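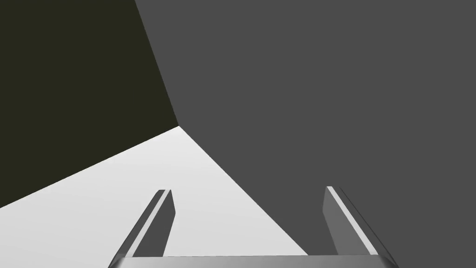 Setting up the Pendside cell

Before anyone at Pendside is let near the real Lasto arm with a spanner, its gripper gets set up in simulation, where crashes are free. April's job is the jaw opening: check it empty, adjust, reload, check it again. We are over 300 reloads in and the glamour is holding up well.

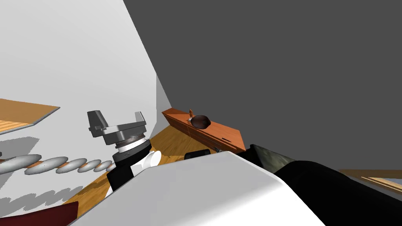
One reply to last month's item asked whether the wrist zero would survive the move to Ernport, having had to redo theirs 3 times. We have pencilled in 2 days for it.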